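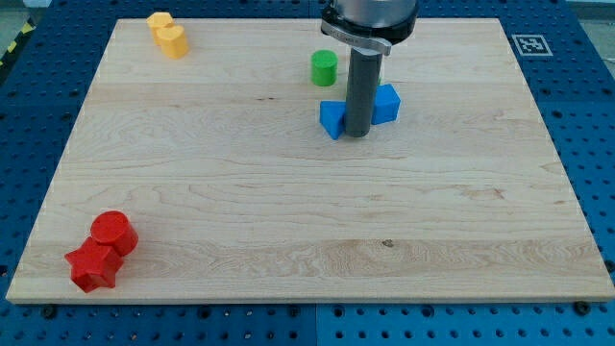 Home Threads Wood & Kitchen Replies Saved

Greer Shearer
2024-02-28

OK, so I've been promising a thread about looking after maple for ages and my inbox is full of people with gray, fuzzy cutting boards. Let's do it. Boards, counters, little side tables, all of it. Get a coffee.

Quick background if you're new here: I refinish old kitchen stuff at my house in Busgate, mostly maple, mostly from estate sales. I'm not a chemist and I'm not a furniture maker. I've just ruined a lot of boards and remember how I did it!

Maple first. The wood people want for kitchens is hard maple, the kind the sugar people tap. It's dense and the pores are tiny, so it doesn't soak up soup the way an open-grained wood like red oak will. It's also pale, so every beet you ever chop is going to leave a souvenir.

The wavy shimmer you get in some maple is called figure. It's beautiful and it's a pain. The fibers change direction all over the place, so a plane that was gliding along will suddenly rip a chunk out. Sand figured maple, or use a scraper. I lost a really lovely piece learning that one.

Knots - a small tight one is fine. Leave it alone. If it moves when you press it with a fingernail, that's a different story and I'd keep that board for bread only.

Washing. Hot water, a drop of dish soap, a quick scrub on both faces, rinse, towel, then stand it on its edge so air gets to both sides. If you only wet the top and leave it lying down, the top swells and the bottom doesn't, and now you own a rocking chair.

And please, please keep it out of the dishwasher. My sister-in-law Sevim put hers through twice and then asked me if I could "just glue it." (I did glue it. It's now a very nice trivet.)

Smell of onions? Coarse salt and half a lemon, rub it around, leave it for a few minutes, rinse. Works on garlic too. It won't do anything for turmeric. Turmeric is forever, or until you sand.

Now sanding, which everybody overdoes. For a board that's rough and fuzzy, start at 80 or 120 depending how bad it is, go up to 220, stop. I know a guy, Takumi Nakajima, who takes his serving boards up to 3000 grit and they look like glass. Gorgeous. They also don't take much oil, and I would never chop on one.

The step people skip is raising the grain. Wipe the whole board with a damp cloth, let it dry completely, then hit it lightly with the 220 again. The fuzz that pops up after the first wash will pop up now and you can knock it off. I do that 2 times on figured stuff.

Oil! Plain food-grade mineral oil from the drugstore is fine. It never cures, so you have to keep doing it, but it also never goes sticky. Olive oil and regular vegetable oil can go rancid in the wood and then your toast smells like an old fryer.

Walnut oil and pure tung oil do cure, slowly. Nicer finish, more patience. Give tung a good few weeks before it meets food, and don't use either one on a board you're giving away if anybody in that house has a nut allergy.

Also, rags. Rags with curing oils on them can heat up and catch fire all by themselves. Lay them flat outside to dry, or drop them in a can of water. I'm not being dramatic, look it up.

My wax is 4 parts mineral oil to one part beeswax, melted in a jar sitting in a pan of warm water. It keeps for ages. I made a batch last May and I'm still scraping the bottom of it.

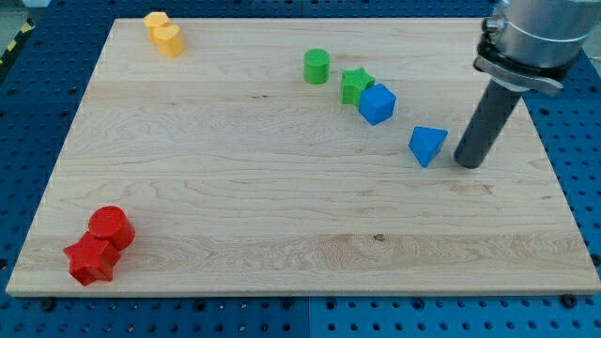
How often should I oil a maple board that gets used every day?

Once a month is plenty for most kitchens, plus a coat any time the wood looks pale and dry or water stops beading on it. A brand new board wants more at first, so do a coat a day for several days and wipe off what doesn't soak in.

Minoru Hirose asked about side tables, and whether they need the same treatment. His has a lacquer or poly on it from the sound of things, so oil would just sit there being greasy. Drip some water on an out-of-the-way spot. If it beads up and stays put for a good while, there's a film finish and all you need is a damp cloth.

Warped boards: put the cupped side down on a damp towel overnight, with some weight on top, then stand it up to dry slowly. Works more often than you'd think on thin ones. On thick ones I've had mostly bad luck. I tried it with a big slab from Brameck, the salvage yard, and all I got was a wet towel.

Oh, and price, because I get asked. I saw a plain maple board with a juice groove marked at $300 in a shop window and had to go stand somewhere else for a bit. Check estate sales, check the offcut bin at a lumberyard. Ask for hard maple by name and look at the ends for cracks before you pay.

Bheki Makhubela disagrees with me on basically all of the oil stuff and uses straight beeswax on everything. His boards look great, so what do I know. He says he'll write it up when he has time.

Butcher block counters next, once I've dealt with the black ring around my own faucet. Send me your horror stories in the meantime, the worse the better.

More from Greer Shearer
Black rings around the sink: what's going on in there
Is my old rolling pin beech or birch?
Bread boards vs. chopping boards
Getting candle wax out of pine

We use cookies to keep you signed in and remember your settings. Accept Manage choices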